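3.2 样地与草地开放空间的界定

本研究的调查区位于曼蒙特（Manmont）北缘，当地居民习惯称之为坎波斯（Campos）草场。草场原为放牧地，停止放牧后由市镇按低强度方式管护，每年刈割2次，第一次在七月，第二次视草高而定。草场内没有铺装路面，也没有固定座椅，居民进入后多沿踩出的小径行走，或者直接在草地上停留。

我们沿用帕雷德斯（Olaia Paredes）在达里雷尔（Darirel）项目中提出的分类，把草场划为开阔区、林缘区和过渡区。开阔区指树冠投影以外的连续草面；林缘区指树冠投影以内及其外侧五米的范围；其余部分归入过渡区。原分类中还有一类“孤植树区”，本样地内孤植树很少，故并入过渡区处理。

植被调查采用样方法，共设样方79个，每个样方为一米见方。样方位置在底图上随机生成，落在小径上的点顺延至最近的草面。每个样方记录物种、盖度和最大草高，盖度由两名调查员分别估测后取平均值；两人估值相差超过十个百分点时重新估测。物种鉴定在现场完成，不能确定的带回室内核对。

使用者的停留位置通过问卷获得。问卷共回收924份，受访者在一张简化的草场平面图上标出自己通常停留的地点，并说明停留的时段与理由。标注结果中，约60%的点落在林缘区和过渡区，开阔区的点较为分散，多集中在上午和傍晚。受访者提到最多的理由是遮阴，其次是视野。不少人把两者放在一起说：背后有树，面前能看到远处。这一表述与景观偏好研究中的“瞭望—庇护”解释相近，但问卷没有设计专门的题项加以检验，本文只作记录。

视域方面，我们关注的是低视点下的情形。坐或躺在草地上的人，视线高度远低于站立者，草面在视野中所占比例增大，远处的建筑则被压缩到地平线附近，高大树木的遮挡作用也更为明显（图3）。已有的视域分析多取站立视高，直接用于草地休憩行为并不合适。本文在雷沃夫（Revov）模型中另设一组低视点参数，与站立视高的结果并列给出，见3.4节。

需要说明的是，草高在两次刈割之间变化较大，低视点结果对草高较为敏感。文中除特别注明外，均采用刈割后两周内的草高数据。天空可见比例按无云与有云两种情况合并计算，不作区分。

图3 低视点下的草地、远处建筑与右侧林木 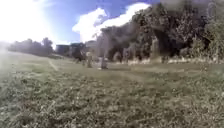
为什么林缘区的草种组成常常与开阔区不同？

主要原因是光照和水分条件不同。树冠遮挡减少了到达地面的光，喜光的禾草长势减弱，较耐阴的种类得以占据空间；同时树根与草本争夺水分，落叶又会改变表土的养分和酸碱度。刈割机械不易靠近树干，林缘的刈割频率往往也较低，高草种类因此更容易保留下来。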